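6 min read

4.2 Storage habits and retrieval of small parts

The second part of the study considered how small workshops store screws, washers and other minor stock, and how long staff spend looking for them. Nina and Purba visited 13 repair shops in the Parard district in July. Each shop kept a written record of every search for a part over nine working days, and the owners were interviewed at the close of the period. A total of 151 searches were recorded in full. Entries with no finish time were left out of the analysis.

Shops that gave each part a fixed place reported shorter searches than shops that sorted stock by supplier. The difference was greatest for parts used less than once a week. Staff at the Abernathy Street shops, where shelves had been relabeled before the study, still went first to the old location in many cases. Several owners described this as a matter of habit and expected it to fade - none had set a date for checking.

Container type was recorded under three headings: closed drawers, lidded boxes and open bins. Open bins were the most common choice for stock in daily use. Owners valued being able to reach in without putting down a tool, and they accepted that dust and mixed contents would follow. Figure 7 shows open bins of the plain blue kind. 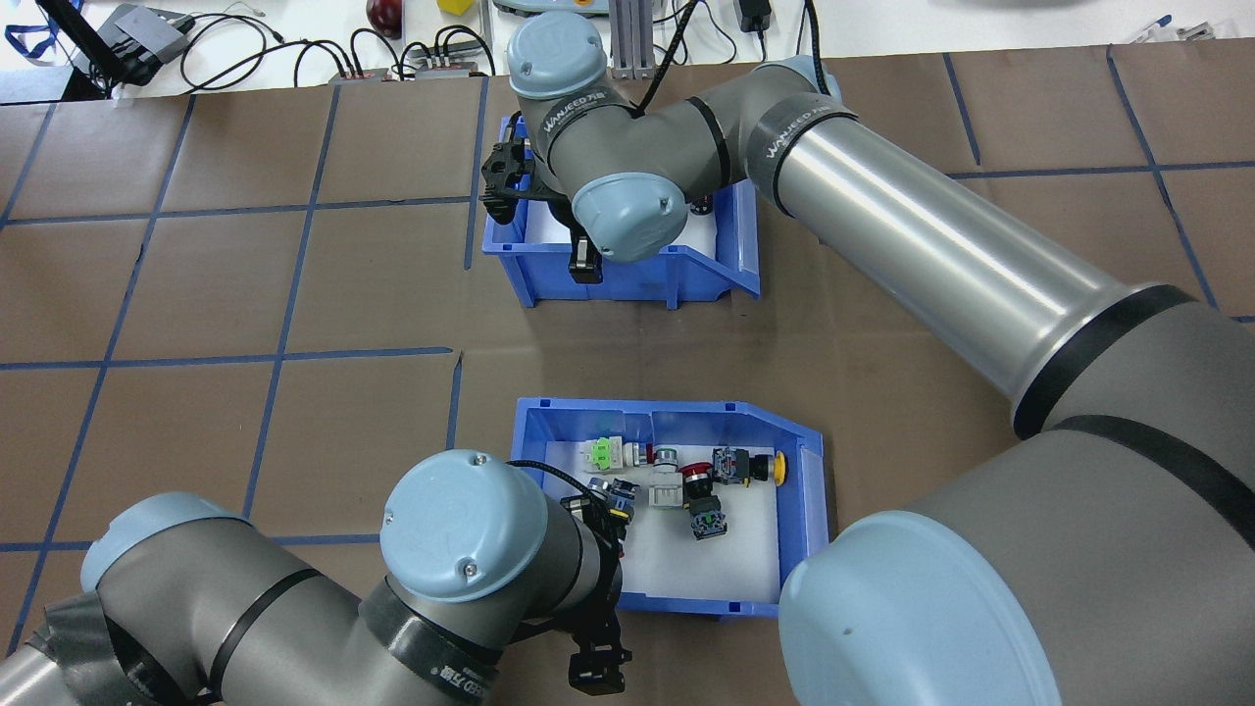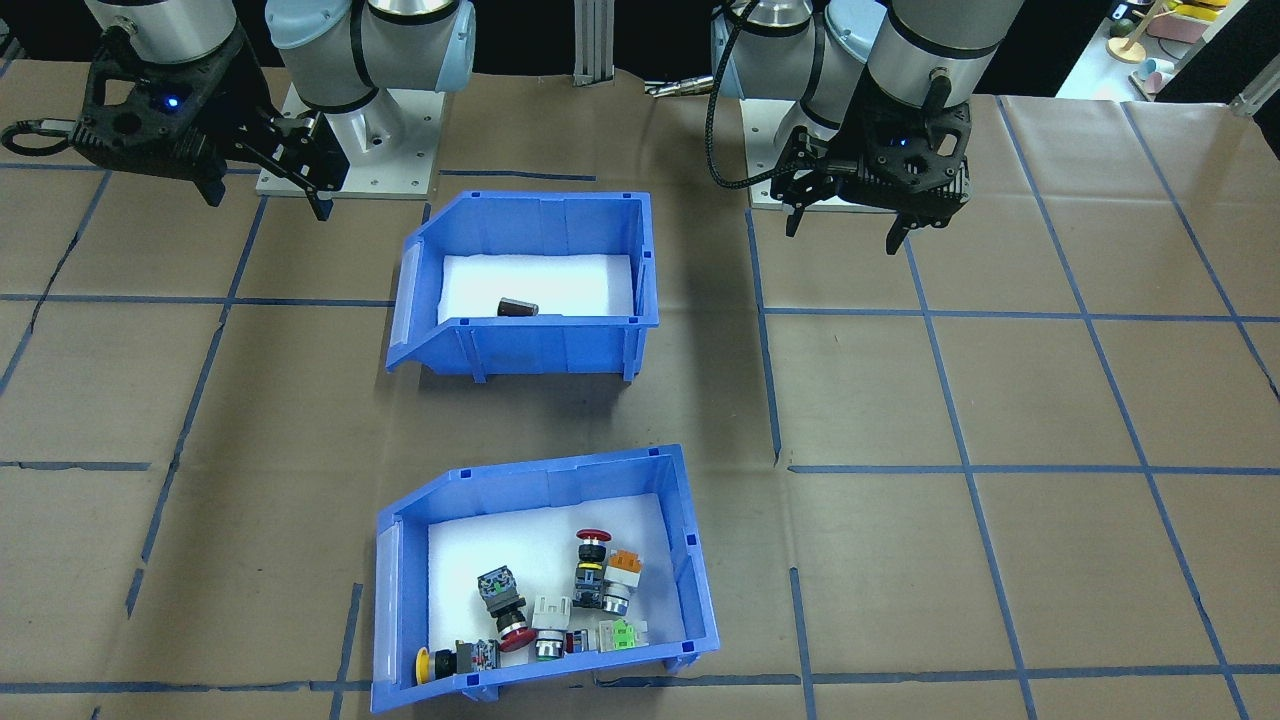

Figure 7. Blue plastic bins at a work surface.

Labels were a weaker factor than expected. In the Huvent shops, where handwritten tags were in use, search times were close to those in shops with printed tags. Missing labels had a clear effect only when the person searching had worked in the shop for less than a year. Purba's interview notes suggest that experienced staff rely on position and seldom read the tag at all. The Grorkov survey form did not ask about lighting, and its effect on search time could not be separated from that of shelf height. Section 4.3 takes up the question of shared stock between neighboring shops.

Shares: 200 | Comments: 9

© Zoila Nina and Kartini Purba. Contact the authors | Back to top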